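Housekeeping Operations | Course Handouts | Unit 5: Linen and Bed Stock

Bed linen is usually the largest textile cost in a small hotel or guesthouse. Students tend to think of it as a purchasing matter, but most of the money is lost later, in storage, washing and poor rotation. This unit covers par levels, fabric choice and inspection.

A par is one full set of linen for every bed in the house. With one par on the bed, one in the laundry and one on the shelf, a property can just get by. Most textbooks recommend more, so that sheets can rest between washes and a late delivery does not close rooms.

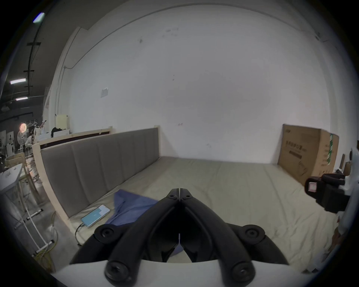

Par counts should be taken bed by bed, with the room list in hand. Counting from the shelf alone misses whatever is in use or in transit. A stripped bed is the best time to check the mattress cover. On a pale beige cover like this one, light wrinkles are of no concern, but stains and open seams go in the log. Small cloths left on the mattress, such as the crumpled blue one, are counted separately and never mixed in with bed linen.

The case we will use is the Wostari, a guesthouse that opened in 1979 and has 17 rooms. Its manager, Asger Damgaard, kept no linen records for the first years. When a full count was finally made in December, it came to 399 pieces, and more than 5 of the fitted sheets were the wrong size for any bed in the house. 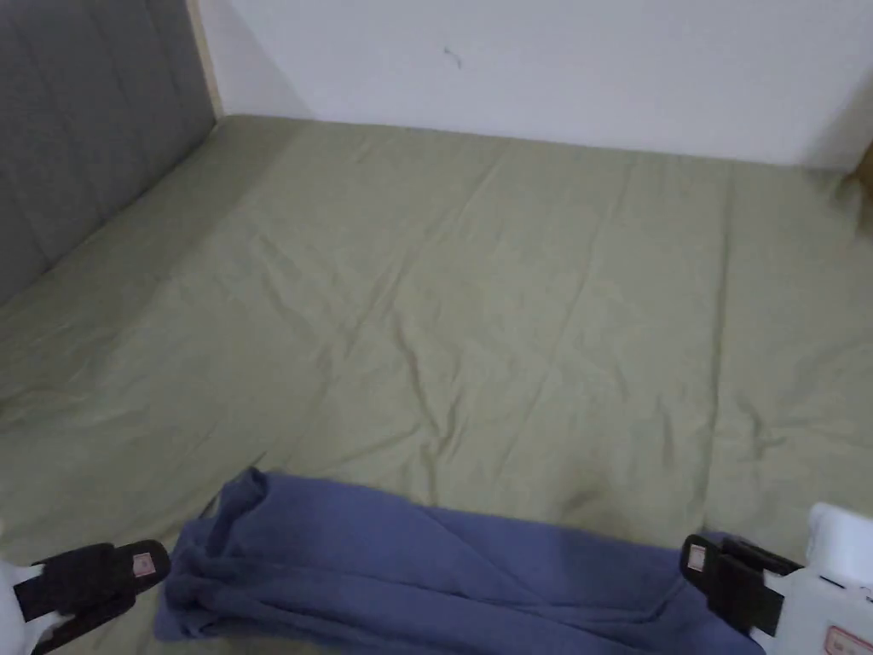 Wrong sizes build up when beds are replaced one at a time and the old linen stays on the shelf. The Wostari now marks each size with colored thread at the hem. Read the case notes by Vikas Yadav before class and work out how many pars the house held at the time of the count.

On fabric: cotton is comfortable and takes high wash temperatures, but it creases and dries slowly. Polyester blends dry faster and last longer, though some guests find them warm. Dyed sheets hide light soiling better than white ones. They also fade unevenly if sets are split up, so keep them together through the wash.

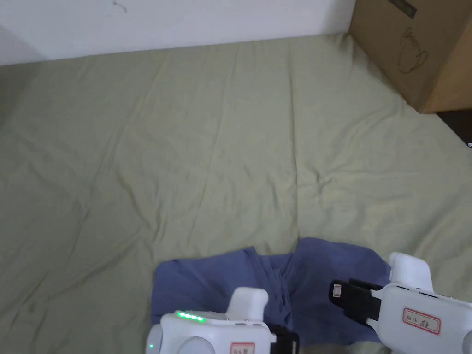
Fig. 3. Pale olive-green sheet, with a cardboard box beyond.

Retired linen should leave the count on the day it is pulled. Cut it down for cleaning cloths or dye it a different color. If it goes back on the shelf unmarked, it will end up on a bed.

Reading for next time: the Mathebula handout on laundry contracts, sections on weight pricing and loss claims.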